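**Demonstration gathering** is the part of robot learning in which a person guides a machine through a task many times, and the movements and camera views are stored so that a learning system can be trained on them. One complete attempt is usually called an episode. The method is widely used for handling small parts, where the motions are hard to write out as fixed rules.

## Method

The operator moves the arms either by hand or through a pair of matching controls. Joint positions, gripper openings and video are saved together against a shared clock. In work with two arms, both are recorded as one stream, so that the timing between them is kept.

Video normally comes from more than one viewpoint. A head camera takes in the whole work area and both arms, while a wrist camera gives a close view of the fingers and whatever lies between them. Parts hidden in one view are often plain in another.

## Gear and plate task

A common exercise uses small metal gears and a flat plate with upright pegs. The gears have to be picked up, turned the right way and set in place. They are shiny and light, and the teeth make it easy to grip them slightly askew.

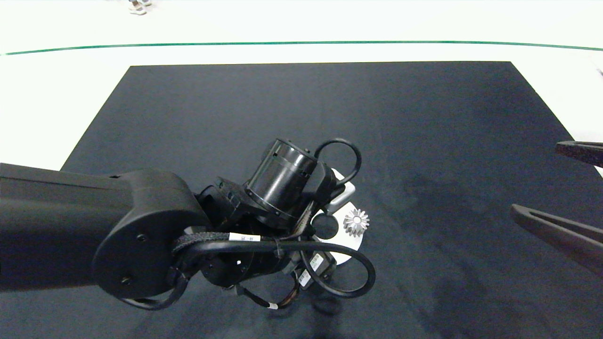
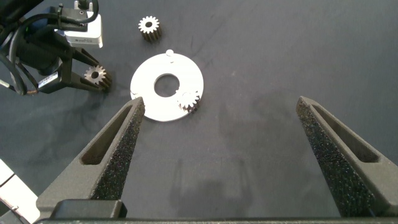
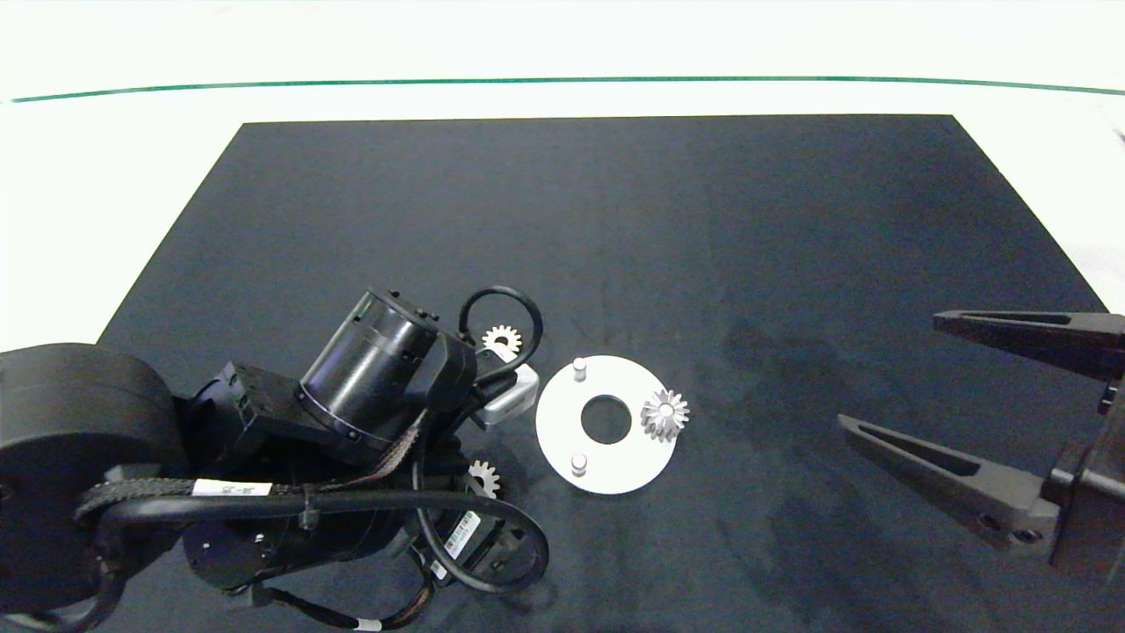

**Categories:** Robot learning | Two-armed handling | Training data

The Clinis set, first issued in September, is made up of episodes of this kind. It holds 3,176 episodes, of which 806 involve passing a gear from one arm to the other. A further 522 are marked as failed attempts and kept in a separate folder. Pluvbridge, which ran the recording, used 6 operators working in turns at the same station.

### Variation

Between episodes the starting places of the gears and plate are changed. If they are always laid out in the same way, the trained system tends to repeat one path and miss when a part has been shifted. Operators are also asked to vary the order in which gears are picked up. Lighting is changed less often, although glare on metal teeth is a known source of trouble.

### Checking

Each episode is played back before it is accepted. Long pauses at the start and end are trimmed. Episodes with dropped video or a stalled arm are removed. A dropped gear does not by itself lead to removal if the operator picks it up again, as such recoveries are held to be useful in training.

## File layout

Clinis episodes are stored in the Ulance format, with one folder for each episode and a short text file giving the task, the operator number and the result. The Zúñiga viewer opens these folders directly and can show the camera views side by side.

## See also

- Learning from demonstration
- Remote operation
- Gripper
- Episode (robot learning)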